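The letter from Gunn came in December, and Ladi Mohammed put it under the sugar bowl, where he put all the letters he did not like. It said that his Plolline, and 457 others, must go back to the dealer in Bridov. There was a fault in the latch of the rear door. The repair would cost him nothing.

He drove with the fault for 12 weeks more. The door stayed closed. His sister sat in the front and asked every time if he had called.

"They are far," he said.

"They are 35 kilometers."

At last he called, and a tired woman gave him an hour in the morning. He left Skonau before light and drove slowly, listening to the door behind him. He had never listened to it before. Now it seemed to breathe.

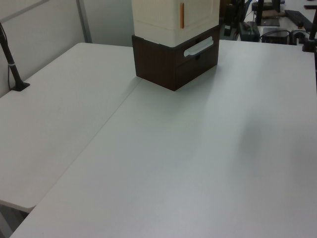

The two tables and the drawer box.

In the service office a young man wrote down his name and took the key.

"Did it ever open by itself?" the young man asked.

"No."

"Good. One lady lost her shopping on the bridge."

Ladi sat down and thought about the lady, and about the oranges he was sure she had bought. He thought about his grandson, who slept against that door all the way home from the sea last summer. He had not told this to his sister. He did not tell it to the young man.

When they gave him back the key, he went first to the rear door. He opened it and closed it, and then he did it again. Then he sat in the car and called his sister to say that he would be late for lunch.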